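Brustisis Practice for Bimanual Garment Handling

The Brustisis Practice is a voluntary code of good practice for benchtop robot cells in which two small arms handle clothing and other limp textiles. It was drafted by Sheyla Espinoza at Renlow and is used mainly by small laboratories and training workshops. The current revision took effect on 5th January. It doesn't replace national machinery safety law, and a cell that meets it isn't thereby certified.

Scope

The code applies to paired arms fixed to a table, each with a reach of no more than 400 mm past the table edge. Mobile bases and hanging garments are excluded. Garments with metal fasteners are covered by a separate annex, still in draft.

Work surface

The surface should be flat, light in colour and free of seams within the handling area. Loose threads and grit are to be cleared at the start of each shift. Arm mounts are clamped or bolted, and checked for movement by hand before power is applied. Cables must have enough slack for full wrist rotation and must not cross the garment.

Gripping

Fingertip force on knitted cotton is limited to 70 per cent of the force at which the test swatch first marks. Tape or sleeving on the fingers is treated as a consumable and replaced when an edge lifts. While one arm draws a layer of fabric across, the other either holds the garment or stays clear of the fold line. Both arms should not pull on the same layer unless the routine calls for tensioning.

Folding sequence

For short-sleeved tops the reference sequence starts with the garment flat and both sleeves extended. One side is folded inward along a line parallel to the body, followed by the other, and the hem is brought up last. A routine may pause after any fold for inspection.

A T-shirt at different stages of folding on a two-arm bench.

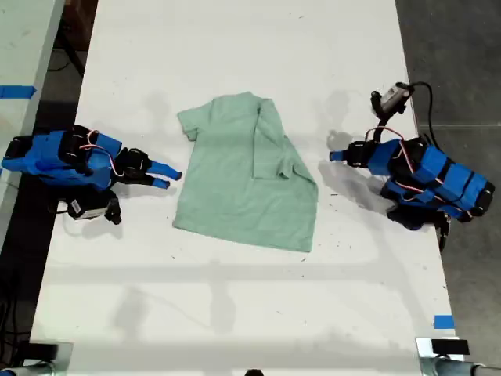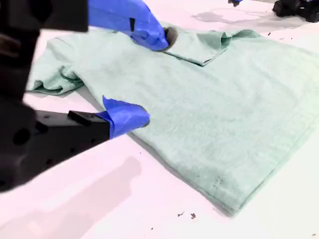
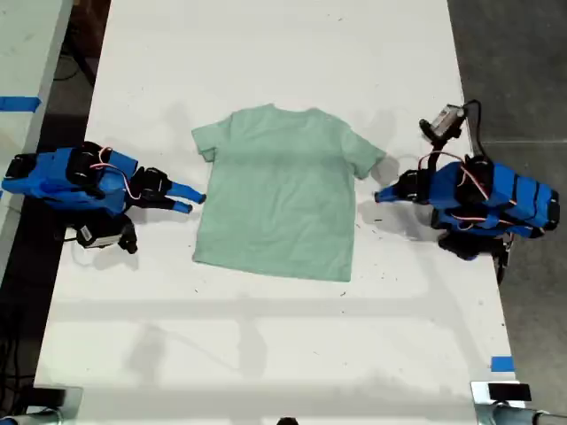

Records

Each run is logged with the garment type, the routine version and any manual intervention. A routine is accepted after 140 consecutive runs without a dropped layer or a stop caused by contact between the arms. Logs are retained until the next revision of the routine.

Criticism

Rigoberto Mosquera of Hustholm has argued that the acceptance figure favours cells that use one garment size, and that the code says little about worn or stretched fabric. A June amendment added a mixed-size trial but left the figure unchanged.

See also: Marulanda swatch test; Collaborative workspace; End effector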